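Print this page | E-mail this to a friend

How to Sort and Store Knit Caps in a Basket

By Firouzeh Akbari

Winter hats end up in coat pockets, on top of the fridge and under the car seat. In our house in Lorkstead they get one basket by the door, and it takes an evening in October to set it up. You need a table, a basket and a lint brush. A fabric comb helps with older knits.

Start by clearing a table. Take everything off it, wipe it down with a barely damp cloth and let it dry. Knits pick up crumbs and pet hair very easily, and a rough spot or a splinter will pull a thread. Run your palm over the surface before you put any wool on it. 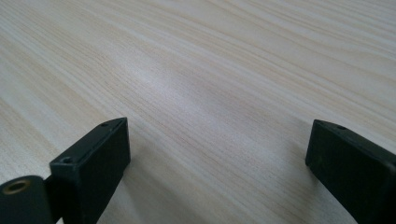
Next, bring all the hats to one spot before you make any decisions. Check the sleeves of last year's coats too. Go through them one at a time and look for three things: holes, stretched ribbing and stains along the inside band. A small hole at the crown can be closed with a few stitches in matching yarn. Stretched ribbing sometimes comes back after a cool wash and a flat dry. If a cap still slides over your eyes after that, put it in the donation bag.

Now pick the basket. A rectangular one is easier than a round one, as folded caps sit against the straight sides and stay in rows. Woven is fine as long as the inside is smooth. Feel along the rim and in the corners for loose ends. I like a handle cutout in the short side so it can be pulled off a shelf with one hand. Set the basket on the table next to your work, not on the floor - you will be reaching into it a lot. 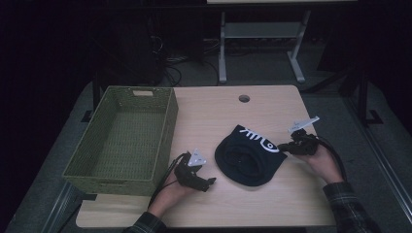
Lay the cap flat with the front facing up and smooth it from the middle out to the sides. Turn the cuff up if it has one. Fold it once, side to side, and stop there. Two folds make a lump that springs open. If there is a printed design, fold so that part of it shows on the outside and you can tell one dark hat from another in a dim hallway.

Stand the folded caps on edge in the basket, fold side up, the way you would file papers. Put the ones you wear daily at the front. Don't pack them tight. Knits that are squeezed all season come out with a crease across the forehead.

For washing, read the tag first. If it has faded past reading, use cool water and mild soap, press the water out in a towel and reshape the cap by hand.
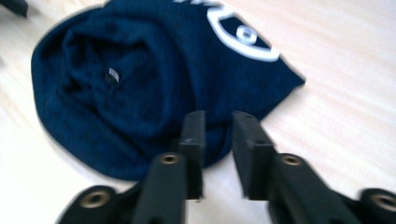 Should I fold a printed cap inside out?

Only for washing. Turning it inside out protects the print from rubbing against other clothes, but in the basket it is better to have the design on the outside where you can see it.

Posted October 25, 2024

We use cookies to improve your visit. By continuing to use this site you accept our cookie policy. OK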